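Handley Home Organizing Opens September Sign-Up for "Clear Table" Evenings

HOLIVDALE, 2009-08-28. With school back in session and the mail piling up again, Handley Home Organizing is opening sign-up for its fall series of Clear Table evenings, the friendly hands-on workshops for anyone whose kitchen or craft table has slowly turned into a place to put things down. The series starts in September at the Handley shop in downtown Holivdale and runs for 4 weeks, with one two-hour session each week.

The idea is a simple one, and it has been a favorite with our customers since we first tried it in the spring. Everybody starts with a table and a plain white bin. The bin is open at the top, has a handle cutout in the end so you can pull it off a shelf with one hand, and begins the evening with nothing in it at all. Whatever is on the table gets picked up once, looked at once, and either goes in the bin or goes where it lives.

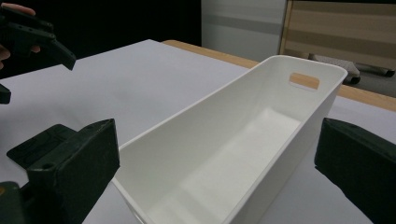
"People come in thinking they need a closet full of matching containers, and I love a container as much as anyone, believe me," said Mal-soon Cha, who founded Handley and will lead all of the fall sessions. "But I would so much prefer that you go home with one bin you understand than a whole stack you have to find room for. My mother kept her sewing in one box for as long as I can remember, and she could put her hand on a button in the dark!"

The first evening is given over to paper, meaning bills, school forms, coupons, recipes torn out of magazines and the instruction books for appliances you may or may not still own. The second covers craft and sewing supplies, and the third is for the kitchen table itself, with plenty of time for talking about where the keys ought to go (this took up most of an hour in the spring, and we could happily have gone on longer). The last evening is open, so bring whatever has been bothering you, as long as you can carry it through the door.

Mal-soon also likes to spend a few minutes at every session on the tabletop. She is fond of a pale surface with a bit of warm wood at the edge, which makes it easy to spot a stray paper clip or a snippet of thread before you sit down to work. She suggests wiping the table down at the end of the day and leaving it clear overnight, even if the bin beside it is full to the brim.

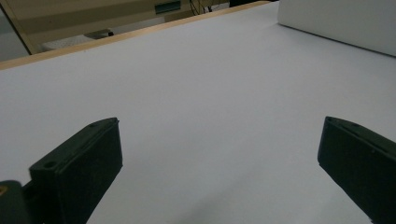 White tabletop with a light wooden edge, Clear Table workshop series.

Each group is kept to 10 people so that there is elbow room and nobody has to shout. Tea and cookies are on the house, and the Jang bakery next door has very kindly offered to send over whatever is left of the day's sesame rolls. Friends and neighbors are welcome to share a table if they sign up together, and teenagers may come along with a parent.

Those who can't make it to Holivdale in the evening may be glad to hear that a Saturday morning version is planned for our Brarkov shop later in the fall. Dates will be posted in both shop windows as soon as we have them.

To save a place, stop by the counter at either shop or call the Holivdale store at extension 3068 during business hours. Please mention which evenings you would like, and whether you will be bringing your own bin or would like us to set one aside for you.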